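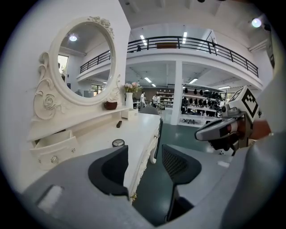

A white vanity table with carved roses around its oval mirror.

Search the magazine Enter keywords Go

The second life of the bedroom suite

February 14, 2026
By the Home Desk

For most of the last century, a young couple setting up house bought a bedroom suite. It came as a set: bed, two nightstands, wardrobe, chest of drawers and a dressing table with a mirror. The pieces matched, and they were expected to last until the couple died. Often they lasted longer, and that is how so many of them ended up in the sale rooms at Harach.

The Magnusson auction house has sold household furniture in Harach for three generations. It holds six sales a year, and the one in March is the largest. Last year that sale had 609 lots. A full suite that would have brought $1,000 a generation ago now sells for $480 if it sells at all, and the wardrobe is usually the problem. People with built-in closets have no use for one. It is heavy, it doesn't come apart easily, and it won't go around the turn in a modern staircase.

So the suites are being broken up. The house used to refuse to do this. Now it will list the pieces one by one if the family agrees, and the dressing table is nearly always the first to go.

Twenty years ago the dressing table was the piece that dealers threw in for free. Bathrooms had gotten bigger, with wide counters and good lights, and people did their hair and makeup there. The change back began when more households started sharing one bathroom again. In the apartment blocks at Gondura, where many young buyers live, the bathroom has a sink and a shelf and no room for a second person. A table in the bedroom lets two people get ready for work at the same time.

Buyers want different things from it. Some look for plain walnut pieces from the 1950s, with a low center section and drawers on both sides. Others go for the painted style with curved legs and flowers carved on the frame, the kind that was out of favor for so long that many were stripped or cut down. Good painted ones are now harder to find than good walnut.

Condition matters more than age. Check the drawers first. They should run without catching, and the bottoms should be flat. Look at the back of the mirror, where damp shows as dark spots long before it reaches the front. Old mirror glass can be resilvered, but the work often costs more than the table did. Take hold of the mirror posts and push gently. If they move, the screws have pulled out of the wood, and a longer screw will fix it only for a while.

Paint is a separate question. Older white paint may contain lead, and it should be tested before anyone sands it. If the surface is sound, leave it alone and wash it with a damp cloth and a little mild soap. Chips on the legs can be touched up. Gold trim is best left to fade.

Moving costs catch people out. Imex, a carrier that handles most of the deliveries from the Harach sales, wraps and transports mirrors as separate items and charges for each one. Ask for a price before bidding, and measure the door at home.

The wardrobes, meanwhile, are stacking up. The auction house has started selling them for the wood - mostly to cabinetmakers, who take the doors and side panels and leave the rest. The next sale has a whole row of them, listed near the end without reserve.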